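Reading time: 1 min

Ticket 2107, Jamitz hand tracker, reopened

Hello again, and thank you for being so patient with me on this one! I reran the Larport clips overnight with the Hernico build, and the swap between left and right wrist is gone. What remains is the fingertip jitter, which still shows up in 42 clips (I had hoped for far fewer, I admit).

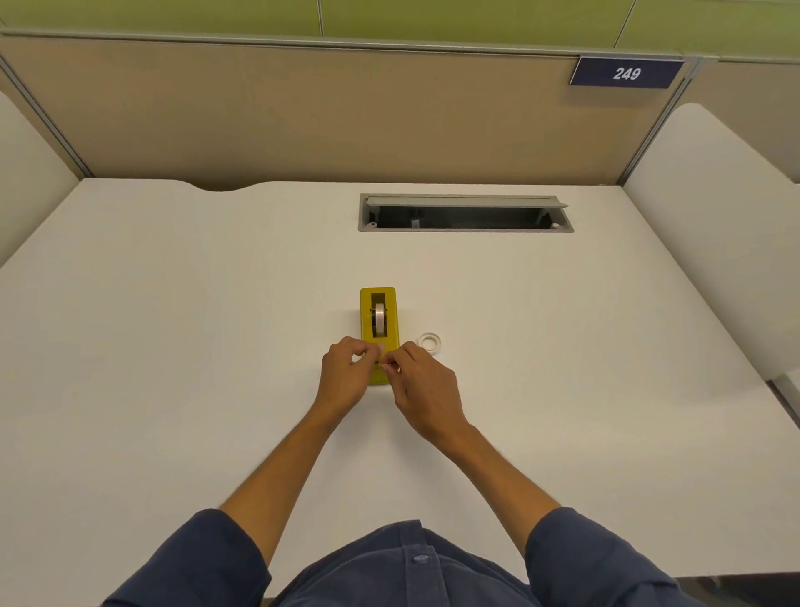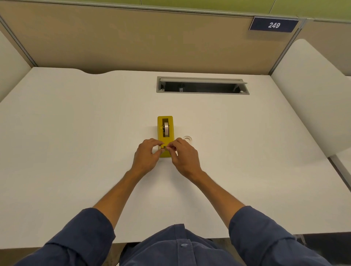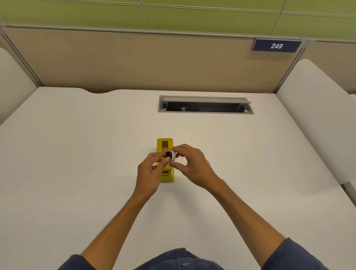 Both hands at the yellow dispenser, desk 249.

My best guess is the contact filter. It smooths each hand separately over 50 ms, so when the fingertips come together the two tracks start tugging at each other. Pinching at the front of the dispenser sets it off, and so does holding the roll between both hands. Could you try the shared filter from the Pitkänen branch, please, and leave the wrist settings alone? I'll keep the ticket open meanwhile.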